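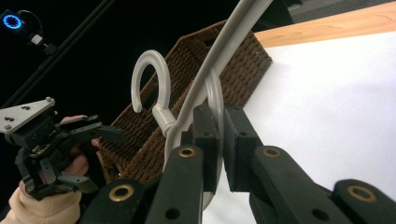 Marnholm shops to collect old hangers in baskets

Last updated: 2024-10-10

Clothes shops in Marnholm will take back plastic hangers under a scheme called Benunau. Eler, the firm running it, promises "a second life for every hanger". It has yet to publish a figure to back that up.

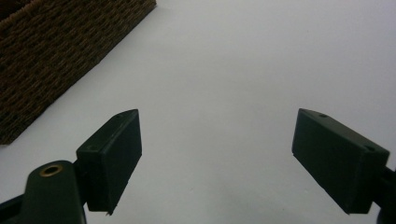 Customers drop hangers off at the till and staff sort them by hand. Each of the 18 shops gets a basket for the job, dark brown and tightly woven. It looks nice enough on a counter. Whether it will cope with a Saturday is another matter, and Eler would not say how often it will be emptied.

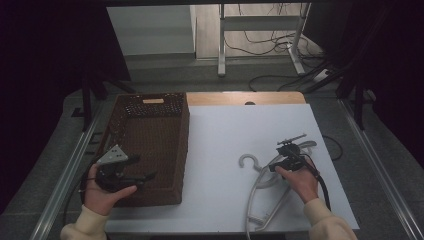
Who pays?

The shops do, after a free trial of three months. "I already give spare hangers away," said Ans De Bruijn of the clothes shop De Bruijn. "Now I'd be paying for it."

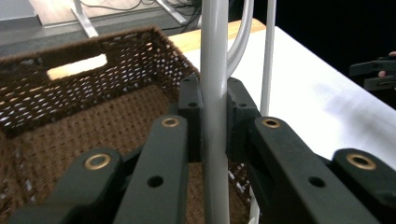 What happens next

Eler's Berwyn Sayce said results would follow in April. A similar promise was made two years ago.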